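Songwriting & the Working Musician, notes for week 4
(L. Dela Peña, September 2019. typed up fast, check against your own)

## Today: the second verse problem

First verse usually writes itself. You have a picture, a person, a place. Then chorus. Then you're stuck, bc you've said it all.

Things to try:

- move the clock. Verse 1 is night, verse 2 is the morning after, or ten years on
- change who's talking. Risky but good when it works
- go smaller. One object from verse 1, look at it closer
- keep the melody, shift where the line starts. Come in a beat late. Ear hears it as new

Played in class: "Gulline," the demo and then the album take. Demo has three verses that all say she left. Album take drops the middle one and puts in the ferry timetable. Much better song. Listen to what the bass does under "last boat," it holds the root when you expect it to move.

Terms, for the quiz:

**Prosody** - match between what the words say and what the music does. Sad line on a rising phrase = tension, fine if you mean it.

**Slant rhyme** - home/alone, town/around. Less final than a perfect rhyme. Save the perfect ones for the end of a section.

**Turn** - the line where the listener understands the chorus differently. Doesn't need to be clever. Needs to be clear on first hearing.

## Small rooms

Second half of class. Retham and Fumdale are the two rooms we'll use as case studies all term. Retham holds 90, seated, no stage to speak of. Fumdale holds 300 standing.

What changes between them:

At Retham you can drop to a whisper and people lean in. Tempo can breathe. Talking between songs is half the set, so plan it, don't script it. Tune quietly, or tune while you talk.

At Fumdale a whisper is gone by the bar. Open with something that has a pulse. Put the slow one fourth or fifth, never second. Keep the talk short.
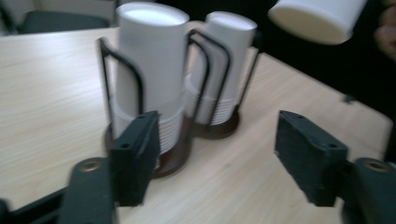
*Paper cups, wire dispenser with a wooden base.*

Set length for a support slot: 30 minutes. That's six songs with talking, seven without. Most people bring eight and rush. Time your set at home standing up, out loud, with the talking in.

Fees (rough picture, we do this properly in January): a support slot might pay nothing but a share of the door. Ask before you say yes. Ask who does sound. Ask when you load in. Get it in an email.

Somebody asked about streams. The Au EP got nearly 3000 plays in its first month and sold more copies off the merch table than online. Don't read too much into one record, but do bring a merch table.

## For next time

1. Write two different second verses for the song you brought in week 2. Same chorus. Bring both, even the bad one.
2. Go see one live set in a small room. Write down the running order and where the room went quiet. Half a page, handwritten is ok.
3. Read the handout on co-writing splits. We will argue about it.

Lyric sheets: typed, chords above the words, your name on top. Last week I had four with no name and I can't gaurantee they went back to the right people.

Office hours same as before. If your recording won't upload, email me a link, dont send the file.

Also still to cover from last week: bridges, and when to skip one. Will start with that.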